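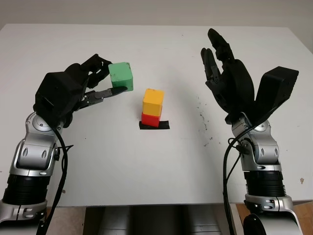 The people who stack blocks for a living at Goodwin used to pack boxes. Three of them moved from the packing line to the robot bench last July, and I have been thinking since then about what kind of job they moved into.

The bench work is slow. A two-armed robot picks up a wooden cube, green or red or yellow, and puts it on another cube. A person sets the cubes out, watches, writes down what went wrong and sets them out again. Wanda Adamczyk packed for 9 years before this. She told me her back feels better and her head feels worse. On the line she could talk. At the bench she has to keep her eyes on the grippers, and the next person is at the other end of the room.

Management says these are better jobs, and on paper they are. The pay went up a little. The lifting is gone. But the company wants the arms to pack boxes in the end, and everybody at the bench knows it. They are being asked to teach their old work to a machine, and no one has put in writing what they will do once it has learned.

I don't think the answer is to keep the robots out. Huw Bevan, the shop steward, doesn't either. He wants a retraining promise with dates in it, and a say in how fast the arms go onto the floor. The company has offered a meeting.

That is too little. A packer knows which carton will split and which order is wrong before the scanner does. If Goodwin wants that knowledge, it should pay for it as skilled work - and settle the terms now, while the robot is still on cubes.

4 May 2024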